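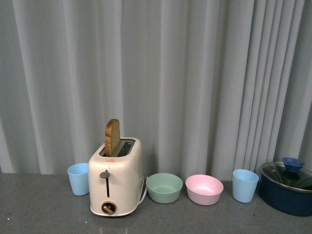
Week 2 of Everyday Things is all about toast, and I have been looking forward to it since the course began! We start with the bread, move on to the machine that heats it, and finish with the question of how you lay out a small breakfast so that one half-awake person can manage it. Have a look first at how little the machine asks of you: a lever at the front, a slot for it to travel down, and a round dial near the bottom. With the slice standing up in the left-hand side, the whole idea of the thing is plain even to somebody who has never used one. Very few objects in a kitchen explain themselves so quickly, and we shall spend a good part of the session asking how it is done.

Handout 2: Toast, heat and the breakfast things
Nestevgate, Everyday Things (evening course)
Tutor: Kazuhiro Ogura. Kitchen sessions: Shota Takeda
Room 1076

What happens to the bread

Bread browns in the toaster when its surface gets hot and loses water. While there is plenty of water near the surface, much of the heat goes into turning it to steam, and the colour hardly changes. Once the outside has dried, the temperature climbs and the browning gets going. Sugars and proteins in the crumb react together (the Maillard reaction, which you met in week 1 with the onions) and produce a whole crowd of new smells and flavours. I find it wonderful that so much goes on in a layer so thin you could scrape it off with a knife.

The inside, meanwhile, stays fairly moist if the slice is thick enough. Crisp outside, soft inside – and the contrast is a large part of why we like it. A thin slice dries right through and snaps.

Things that change the result:

Thickness of the slice
How fresh the bread is (older bread has often lost some of its water)
Sugar or milk in the dough, both of which help it to colour
Whether it came out of the freezer
Whether the toaster was already warm from the last slice

Please don't skip the last one. A second round on the same setting can come out darker than the first, and if you have ever blamed yourself for it, you may stop now.

Two slots, one slice

People always ask about this. In many two-slot toasters the elements on both sides come on whatever you put in, so a single slice has an empty neighbour being heated for nothing. Some models mark one slot for single slices, so check the instructions for yours. The outer face and the inner face of a lone slice may brown differently too. Turn it over at the end and compare the faces side by side under a good light. Shota has made a colour strip for the purpose, running from straw to very dark indeed, and it lives in the Hirose cupboard with the bread knives.
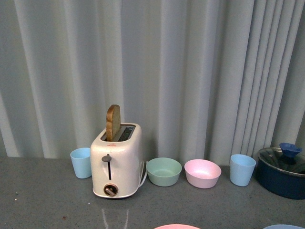 Last changed: August (KO). Reading list shortened, colour strip added.

Laying out the breakfast things

Now for the part that tends to start arguments. Everything needed for a small breakfast has to stand somewhere, and where it stands decides how many times you reach across yourself. The mint-green bowl and the pink one are next to each other on the cord side of the toaster, with a light blue cup on the other side. Sketch the arrangement quickly from above, then draw the path of your own hand as you put bread in, fetch a cup, fill a bowl and take the toast out. Where do the lines cross? Which of them pass over the cord?

Then move one thing only and draw it again. Last year somebody swapped a cup and a bowl and halved the crossings, and the whole room cheered.

A few points to bring into your sketch:

Leave the space above the slots clear, with no shelf or cloth close over it
Keep the cord away from the front edge of the counter
Curtains near a toaster want a generous gap before it is switched on
Left-handed people, please draw it left-handed and don't convert it for the rest of us

For next time

Toast three slices from the same loaf at three settings, letting the toaster cool fully in between. Write down the time each one took and give it a number on the colour strip. Take a copy of the strip home with you, as colours remembered from class are hopeless.

The written piece is 2000 words on one breakfast object of your choice. Egg cups, marmalade spoons and butter dishes are all welcome, and so is the toast rack, which I love and which makes toast cold.

Reading: the Pasteo booklet on bread and crusts, sections on water and on colour. Ask for it at the library desk under number 1697. The Tritell notes on kitchen layout are optional but the drawings are a joy.

Bring a pencil, a ruler and the heel of any loaf you have going spare.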